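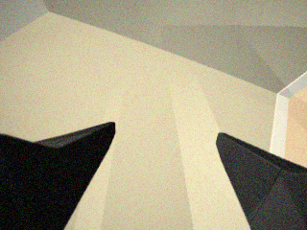
Right, quick one as I'm on the train and the battery's on 29 per cent.

Sold half my Adebisi shares this morning. Half. After telling everyone who'd listen that I was in for ten years, minimum, come what may. So I owe a bit of an explanation, mostly to Naveed Kiani, who bought in after reading this blog and sent me a message at breakfast that just said "??".

Background for anyone new. I hold a small pot of dividend shares outside the pension. Boring stuff. A water firm, a couple of trusts, Carano (packaging, pays twice a year, never does anything exciting) and Adebisi, which was meant to be the fun one. Bought Adebisi in dribs and drabs whenever there was spare cash at the end of the month. By September it was far and away the biggest thing in the account. I hadn't planned that. It went up, the others sat there, and I let it.

Then the half year results. I read them properly this time, on paper, with a pen. Sales fine. Profit fine-ish. The dividend held. But cash coming in was well down and the dividend wasn't covered by it, and the gap had been filled with borrowing. There's a note right at the back, page 79, about the loan terms being "revised". Revised how? Doesn't say. I emailed their investor people and got a very polite reply with nothing in it.

The price hardly moved on the day, by the way. Up a touch if anything. So either I'm wrong or people don't read page 79. Could well be me.

Anyway I sat on it. Sitting on it is my speciality. Talked it over with Simone Siqueira, we were at college together and she's a far better investor than me, and she asked what I'd do if I had the cash in my hand and no shares. Would I buy this much Adebisi today? Well no. Not a chance. I'd buy a bit, maybe. So I sold down to the bit.

What I did badly:

- Put the order in right after the open, when the spread was horrible. Should of waited an hour.
- Checked the price four times before lunch, having sold. What for.
- Didn't think about tax until after I'd pressed the button. I've since done the sums and I'm inside the allowance, but that was luck and I know it.

What I did alright: wrote down why, before doing it. Two lines in the notebook. "Dividend not covered by cash. Too big a slice." If it doubles from here I can at least go back and see what I was thinking, instead of making up a version where I was forced into it.

And it might double! Facundo Medina in the comments last time made a decent case that the cash thing is only timing, big customers paying late, and it all comes good in the second half. I've read his comment again since. He may be right. That's why I kept the other half, or that's what I'm telling myself - could also be plain cowardice.

The money. £1000 of it goes straight to the emergency fund, which took a kicking when the boiler went. The rest stays in the account as cash for now. I know, I know, cash is dull and inflation eats it. But every time I've sold something and bought the next thing the same day I've regretted it. Bought Fimton that way and we all remember Fimton. (Still got it. Still down. Not discussing it.)

A few of you asked whether I'd be topping up Carano instead. Probably, slowly. The yield is nothing special but they've raised it every year I've held and the debt is tiny. I want to see the full year numbers first.

Also, new rule, which I'll no doubt break: no single share over a fifth of the pot. Simone's is a tenth but she has more shares than me and more patients. When something goes over, I trim it at the end of the quarter, no arguing. Might put it on a sticky note on the moniter.

Usual thing, I'm not an adviser, I'm someone with a spreadsheet, please don't buy or sell anything on my say so. Naveed, this means you. I'll ring you tonight.

Pulling into Dillcombe now so will have to do the comments later. If anyone has managed to get a straight answer about those loan terms, please post it underneath, even if it makes me look daft.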